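Equipment > Benchtop > Two-Arm Systems > Getley Bench Pair

Shop Hire Spares Workshops Contact

Getley Bench Pair – two arms on one rail, for portioning and light kitchen work

If you've found your way to this page, there's a fair chance you run a small food business, or help someone who does, and you've been wondering whether a machine could take over the scooping yet. We get asked this most weeks, usually by people who pack dry goods by hand and are thoroughly sick of it, and we'd much sooner talk it through properly than sell you something that ends up under a tea towel.

The Getley Bench Pair is two arms sharing one mounting rail, with a gripper on each. It's made for a workbench or a good solid kitchen table, and one person can lift it out of its crate (bend your knees, please). You teach it a job by moving the arms through it yourself, over and over, with the software from Rurnix keeping track. A simple job wants an afternoon of your time. A fiddly one can take the better part of a week, and I'd be fibbing if I told you otherwise.

Portioning beans by weight is the job we tend to start people on. It sounds like nothing at all, but there's a scoop to hold level, a bowl to find and a number to reach, and beans do love to roll. 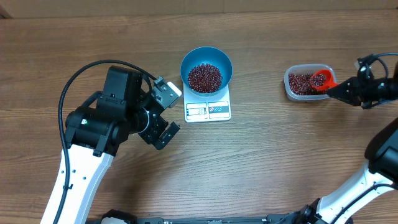
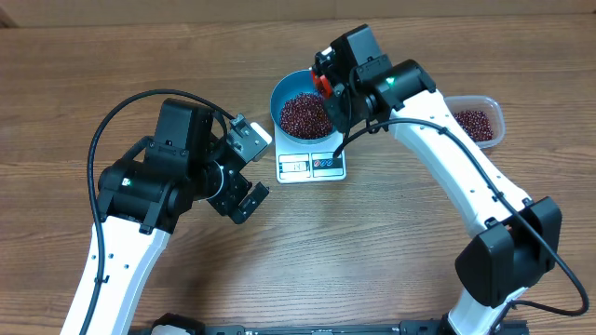

Red beans, a blue bowl and a kitchen scale.

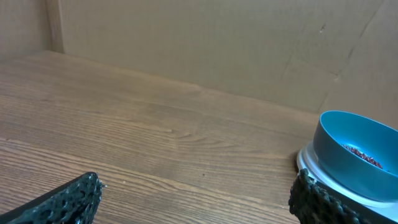

So, can it do your chores? Some of them, and with a bit of patience. Set a target of 300 grams and a well-taught pair will generally come close, though it's a good deal slower than you or I would be with the same scoop. Enikő Somogyi, our trainer, likes to race it at open evenings, and she hasn't lost yet. Where it does earn its keep is in the long, dull stretches, when a person's mind has wandered off to what's for dinner and the portions start creeping up.

Dried beans, lentils, rice and buttons all suit it nicely. Flour is messy, and anything sticky is still beyond it – we've had a go with honey and would rather not discuss the cleanup. Folding, wiping down and stacking dishes are all things our customers have tried, with mixed luck. Tiburcio Meléndez has his stacking bowls at home quite happily, but only bowls of the one size, and he has to put them back in the same spot each time.

What you get
Two arms with grippers, fitted to the rail
Power supplies and cables
2 spare sets of gripper fingers
Rurnix teaching software, with 6 months of updates
A printed handbook, written by Natalia Montes and very readable

You'll need to supply your own computer, scale and bench. Do allow elbow room at both sides, and a bit more behind than you think, as the cables swing about when the arms lift.

Hire is available by the month, and 15 per cent of what you've paid comes off the price if you decide to keep it. Bring a bag of whatever it is you pack when you come to see us, and we'll try it on the bench with you while the kettle's on.

Filed under: Bench robots, Small-batch food, Hire stock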